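Teaching a Simulated Arm to Turn Stove Knobs by Remote Control
Gilang Tjoa, Adjoa Addo, Fiifi Ametepe
Final report, 23 February 2025 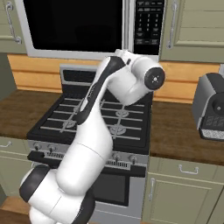 1. What we set out to do

Our project was to show a robot arm a kitchen task by steering it ourselves, then train a program on the recordings. The task was turning one knob on the front of a range. We worked only in simulation. Our adviser, Yaa Amoah, asked us to keep the task small and spend the time on the quality of the demonstrations.

2. Setup

The kitchen came from a scene pack called Rencombe. It has a range with an over-the-range microwave, sage-green cabinets and wooden countertops. We left the layout alone and changed only the starting pose of the arm and which knob was the target.

We steered with a handheld controller through a program named Nundateo, which turns hand motion into arm motion. Pressing the trigger links the hand to the arm, and letting go freezes the arm so the operator can move back to a comfortable position. Gilang and Adjoa did all the steering. Fiifi wrote the replay tool and checked the recordings.

3. Collecting demonstrations

We recorded 100 demonstrations. Each one began from a rest pose and ended when the knob had passed a quarter turn. We threw out 18 of them, mostly for long pauses in the middle or for pushing the knob sideways. That left 82 for training.

The main trouble was the view. From our first camera position the arm crosses in front of the range and blocks the middle of the control panel. Adjoa kept overshooting when the target was close to the blocked part. In November we added a second view from the right side and showed both on the screen. Steering got slower for the first few tries and then more accurate.

The two operators also had different habits. Gilang came at the knob from above, and Adjoa came straight in. Training on the mix gave an arm that hesitated between the two paths, so we agreed on the straight approach and Gilang recorded his share again. The counts given earlier are for the final set.

4. Results

We ran the trained program four times on each target knob. It did well on the right-hand knobs and poorly on the left-hand ones, where the arm has to fold back close to its own base. Most failures were early releases. The arm reached the knob, started the turn and let go.

5. Next steps

Ama Amoah will take over the code next term. She plans to record more demonstrations for the left side and to log when the operator lets go of the trigger, which our files do not include.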